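3. Building the arm and recording the demonstrations

3.1 The arm

The arm, which we call Plolora, was built in the shared workshop in Wakar between March and the end of autumn. It has five joints and one gripper with two fingers. The links are cut from aluminum tube, and the joint housings are printed. We changed the shoulder housing twice. The first version cracked along the print layers when the arm was stretched out fully, and the second was strong enough but left no space for the cable of the elbow motor. In the present version the cable goes through the hollow center of the joint and comes out under the upper link, where it is fixed with two clips.

The base is a flat steel plate which is clamped to the front edge of a counter. We wanted a base that one person can carry and fix without drilling, because most people who would like such an arm at home do not own the walls they live between. The clamp limits the load. With the arm at full reach we do not lift more than the clamp can hold without sliding, and this limit is written into the controller as a fixed table that gives the allowed load for each reach.

The controller board is named Vadum. It reads the joint sensors, keeps the motor currents under their limits and stops the arm if no message arrives from the computer. The higher level software, Parsa, runs on an ordinary desktop computer. Parsa chooses which object should be moved and gives a path for the gripper. It does not know anything about forces, and this separation made the work easier for us, since the two parts were tested by different people and in different rooms.

3.2 The task

The task is to put in order a small counter with everyday objects on it. We selected a counter in a home over a table in the workshop for two reasons. A counter has walls close to it, so the gripper can not come from every direction. It also carries things that belong to it and must stay, such as the plate with switches on the backsplash, and the arm should learn to leave them alone.

The objects differ in the way they must be held. The white cylinder can be taken from the side at almost any height, but it falls easily if it is released before it stands fully on its bottom. The small gold holders are low, and the fingers must come near to the surface. The orange toy animal has no good flat side and was the most difficult to grasp in our early tests. The bouquet of artificial flowers is wide at the top and hides whatever is behind it, so its position has to be planned before the position of the other objects.

In many demonstrations only one hand works and the other one stays on the counter. We did not ask for this in the beginning. It came from the habit of the person, and later we kept it, since Plolora has only one arm and a demonstration with two working hands can not be copied by it directly.

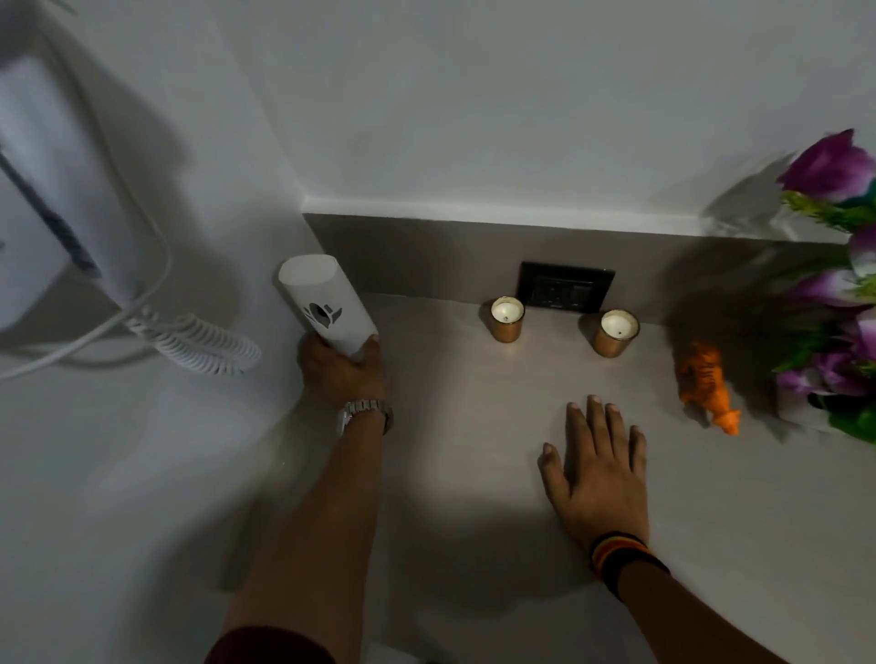
Figure 1. One hand working: the left hand holds the cylinder upright near the side wall, and the right hand is flat on the counter.

The position near the side wall deserves a comment. A human wrist turns without difficulty in this corner. For Plolora the same movement brings the elbow too near to the wall, and in the first trials the planner gave back no path at all. We moved the clamp 13 cm away from the wall and allowed the gripper to hold the cylinder from the front. After this change a path was found for most of the start positions in the left part of the counter, but the corner itself is still outside of the reach of the arm, and we removed it from the target area.

3.3 Recording

The recordings were made from the point of view of the person who does the task, at head height. This view moves with the head, and it is less steady than a view from a tripod. Its advantage is that the hands are seldom hidden by the body, and that the person usually looks at an object a short moment before touching it. We use the direction of the view as a weak sign of which object comes next.

We recorded 714 episodes. An episode was kept if it satisfied the following conditions:

(a) both hands can be seen at the start and at the end;
(b) no object is outside of the view for the whole episode;
(c) the order of the moved objects can be written down without doubt by a person who was not present.

Condition (c) was the most strict in practice. The labels were made by one of the authors and then checked by Ourania Spanos, who did not see the first labels before she finished her own. When the two lists were different, the episode was taken out of the set and we did not discuss which list was right. In total 228 episodes were removed by the three conditions, and 486 remained for training and testing. The label file used in this paper was closed on 11/27/18 and was not changed after that.

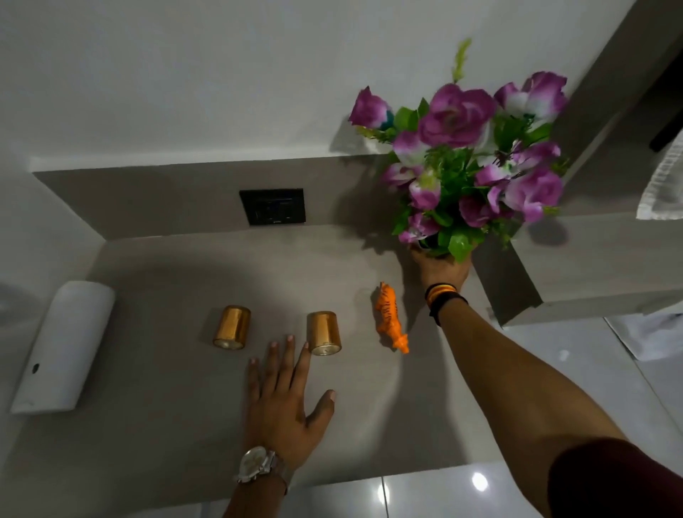 The step in which an object leaves the surface is treated separately from the step in which it is moved along the surface. In the first case the weight is carried fully by the hand, and the controller must check the load table before the gripper goes up. In the second case a part of the weight stays on the counter, and the limit is the friction at the clamp. The person does not think about this difference, and often changes from one way to the other inside one movement. We divide such a movement at the point where the lower edge of the object is first seen above the counter. When the lower edge is hidden by the fingers, we use the shadow on the backsplash if it is clear enough, and otherwise we mark the movement as lifted, which is the safer choice for the clamp.

Light gave us more trouble than expected. The surface of the counter is gray and matte, but the gold holders are shiny and change their look with every small turn of the head. The color threshold which we used in the workshop found them well on a wooden bench and lost them on the counter. We replaced it by a simple outline match in Parsa. The outline match is slower, but its errors are the same from one episode to the next, and this is of more use to us than a fast method whose errors depend on the lamp. The shadow of the flowers on the wall was sometimes taken for an object. We solved this by ignoring everything above the upper edge of the backsplash, except when it is connected to something that stands on the counter.

3.4 Dividing an episode into steps

Every episode is divided into steps by the rest position of the hands. In the rest position both palms are on the counter and do not move. We asked the person to come back to this position when a group of movements was complete, and we explained it only once, before the first recording, so the hands do not always return to the same place.

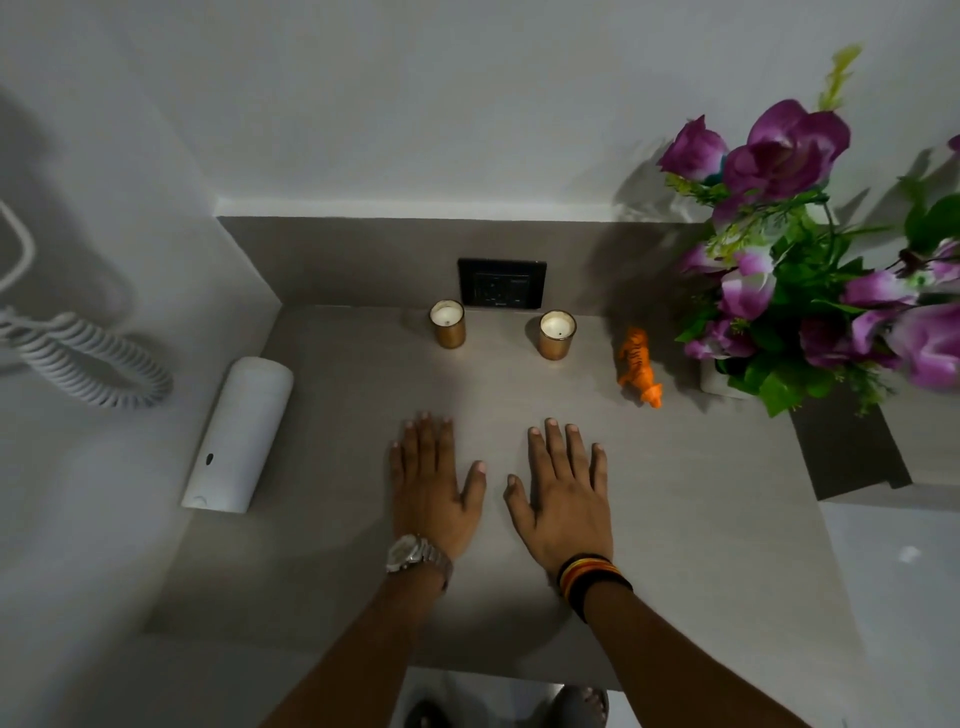

For this reason we do not use a fixed zone for the rest position. A rest is accepted when both hands are open, both are in contact with the counter, and neither of them has moved for 3 seconds. The time was selected by hand. With a shorter time, a person who only stopped to think was counted as finished, and with a longer time we lost true rests in which the person was a little impatient.

The arrangement of the objects at a rest is stored as the goal of the step before it and as the start of the step after it. Plolora does not copy the path of the hand. It takes only the two arrangements and the order of the moved objects, and Parsa calculates a new path which fits the joints of the arm. If for one of the objects no path exists, the whole step is left out, also when the other objects could be moved. We tried to carry out such steps partly, but the result was often worse than the start, for example when the bouquet was put down in the place from which a holder should first have been taken away.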